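We use cookies to keep this site working. Accept / Manage preferences

Workshop notebook: Covano hand-held gripper, loan unit

June 23, 2022
Posted by the Warnlow bench

Search entries Go
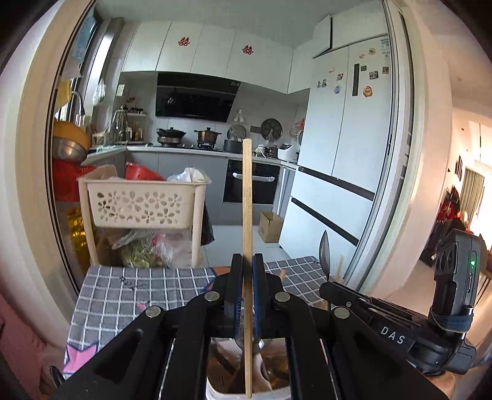 Second day with the loan unit. Yesterday was all charging and setup, so today's notes are the first real use. We have it until the end of the month and then have to tell Tolley whether we want to buy.

Stuck to thin things today, as agreed: chopsticks, spoons, small pegs. Thin round stock is where the January unit let us down. That one had smooth pads and a chopstick would roll in the jaws as soon as the tip touched anything. The Covano pads are textured and the difference is plain. Did 77 picks out of the utensil container and lost 2, both when I closed on the stick off center. No rolling on the rest.

Jaws stay parallel over the whole stroke as far as I can tell by eye. Need to check with feeler gauges before I put that in the report.

Things I didn't like:

Trigger is stiff. Fine for ten minutes, hand was sore after an hour. Dong's version has a lighter spring but we have not had one here to compare.

Hard to see the tips when going down into a container. I was working half by feel. A shallower container helps but that dodges the problem.

Manual says to check the pivot screws weekly. I would do it daily. Marked all of them with paint pen tonight so any turning shows up tomorrow.

Price. The quote is 199 for the gripper alone, mount and spare pads extra. Spare pads come in packs of 3, and you need them in twos. Asked Tolley if they sell pairs. No answer yet.

To do:
- feeler gauge check, open and closed
- weigh the whole thing with the mount on
- repeat today's picks left-handed
- try flat items (lids, packets), not only sticks
- find out pad life, the sheet doesn't give one

Leaning yes on buying one, no on buying a second until the trigger is sorted. Unit is back on the charger, pads wiped down, spare screws are in the small tin on the Warnlow shelf.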